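Setting up your Dulier clear tray (and keeping your packets standing)

Hi, Teresa Hegarty here. I wrote this guide because the sheet that comes in the Dulier carton is mostly diagrams, and my neighbours kept knocking to ask how mine goes together. It's the same method whether you keep the tray in the pantry or out on a bench. Set aside seven minutes the first time, less once you've got the hang of it.

Before you start

1. Peel the film off the tray, inside and out. It clings at the corners, so pick at it with a fingernail. Please don't use a knife, I've got the scratch to show for it!

2. Wash it in lukewarm water with a drop of dish soap and let it drain upside down. Keep it out of the dishwasher - mine went cloudy after two goes and I had to buy another.

3. Clear yourself a decent patch of table. I like to have the box on one side and whatever's going in it on the other, with bare wood in the middle to sort on.
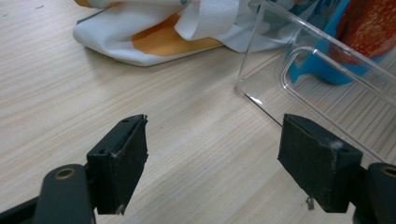
FILLING THE TRAY

4. Shake out any cloth bags and fold them loosely. My white one with the orange patch bunches up however I leave it, and it fits in fine regardless, so don't get the iron out on my account.

5. Check the dates on your packets and put the ones to use up first at the front. I do a big sort every November, before the summer visitors descend and eat everything.

6. Stand the tall packets up before you add anything soft. Go in bottom edge first and keep a hand on the packet until its neighbour is in.

Note: The tray will hold a 499 g bag of lentils standing up without any fuss. Anything under 200 g tends to slump, so I tuck the little ones between two bigger packets (or clip them together with a peg, which looks daft but works a treat).

Caution: Don't lift a full tray by one wall. Both hands, underneath, every time. If you've got the Plorari shelf liner down, lift the tray clear of it as well, as dragging will ruck the liner up and you'll be swearing at it for the rest of the day. 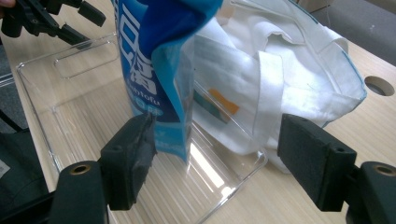
Glossy pouches are the fiddliest thing to store, and they get their own step in my house. They slide against acrylic and they crinkle over at the top. A blue tofu pouch like mine wants something with a bit of grip beside it, and a white cloth bag is just the thing for that job.

7. Lower the pouch in upright, then bring the cloth bag in next to it. Press gently at the base, never at the top seal. If the pouch still leans, turn it so the printing faces you and try again.

Note: Fresh tofu that's sold chilled lives in the fridge, tray or no tray. Read the packet before you put it anywhere.

Wipe the walls down with a soft damp cloth whenever you restock, and dry them straight away if your water is as hard as ours.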